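Betreff: Re: [AG Belastung] Fragebogen für die Pflegedienste, zweite Fassung
Datum: 3. Juni 2019

Hallo zusammen,

zur zweiten Fassung des Fragebogens ein paar Anmerkungen. Zunächst die Stelle aus der letzten Mail, auf die ich mich beziehe:

> Der Teil zum Schlaf ist jetzt drin, mit 30 Fragen sind wir am
> oberen Rand. Aus dem Durchlauf im März liegen 445 Bögen vor,
> verschickt waren 600. Offen ist, ob wir die Fragen zur
> Erholung nach der Schicht kürzen oder ganz in den Anhang
> nehmen. Lotby hätte sie gern im Hauptteil.

Ich bin auch für den Hauptteil. Im März haben wir nur nach der Dauer der Pausen gefragt. Daraus lässt sich nicht ablesen, ob jemand nach dem Dienst abschalten kann. In den freien Kommentaren der Bögen von Pronton kommt das Thema aber ständig vor, meist im Zusammenhang mit kurzfristig getauschten Schichten. Wenn wir kürzen müssen, dann lieber beim Arbeitsweg.

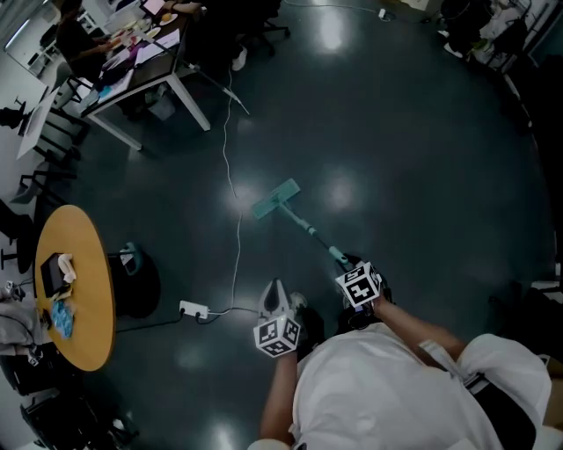 Die Fragen 3 und 4 müssen wir trennen. Bisher steht dort »Fühlen Sie sich durch Ihre Aufgaben zu Hause und im Dienst erschöpft?«, und ein Ja kann dann alles Mögliche heißen. Mein Vorschlag wäre, die Hausarbeit einzeln abzufragen und bei den Antworten konkrete Tätigkeiten zu nennen: einkaufen, kochen, den Boden mit einem Flachwischer wischen wie auf dem Foto, Wäsche. Bei »Haushalt« allgemein denkt jeder an etwas anderes. Die Skala kann so bleiben.

Noch zur Auswertung: Dubey hat die Tabellen aus dem März nach Dienstalter sortiert, Lellel nach Schichtmodell. Beides ist brauchbar, wir sollten uns aber vor dem nächsten Versand auf eine Gliederung einigen. Ich würde das Schichtmodell nehmen und das Dienstalter als zweite Spalte führen.

Beim Anschreiben fehlt weiterhin der Hinweis, dass die Teilnahme freiwillig ist und die Leitung keine einzelnen Bögen sieht. Das gehört in den ersten Absatz. Den Text dazu schicke ich separat über die Liste.

Viele Grüße
K.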